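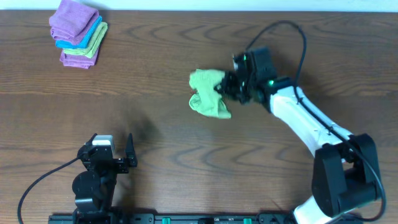
A gripper holds up a green cloth beside a stack of folded ones.

December
By Fabian Nägeli

Print this article
E-mail this article

Folding a cleaning cloth takes a person a couple of seconds. You find two corners, bring them together, give the thing a pat and put it on the pile. Most people can do it while watching television.

At Studonura, a small company that builds software for robot arms, the same job has taken up most of a year. The company wants to sell to laundries and hotels, and it started with microfiber cloths. They are small and cheap, and they come out of the dryer in a ball.

I spent a Sunday there watching cloths get picked up, dropped and picked up again. Over the day the arms attempted 184 folds. The staff accepted 107 of them as good enough to stack. Another 23 were close and could be fixed by hand with one tug. The rest were lumps.

"The fold is the easy part," said Lena Khoury, who runs the testing. "Finding a corner is the hard part. A cup looks like a cup from every side. A cloth looks different every time you let go of it."

Speed is the other trouble. A good fold took nearly 2 minutes. Khoury thinks that can be cut in half by next summer, which would still leave a hotel worker far ahead.

Flitari, a laundry contractor that has followed the work, is not ready to buy. Its managers told me they would take a slow machine if it could run all night without anyone standing next to it. At present someone has to be there to pull a cloth free when it bunches up.

Loading parts into a press is a different matter. Flirko, which makes door hardware, has used arms for that for years. The parts are stiff, they arrive the same way up, and a miss stops the line so a worker can clear it. Homes offer none of that. Socks are inside out and towels come in six sizes.

So can a robot do the laundry yet? It can do some of the folding, slowly, on a clear table, with help. Sheets are next on Studonura's list. Khoury has ordered a bigger table for them, and it is due after the holidays.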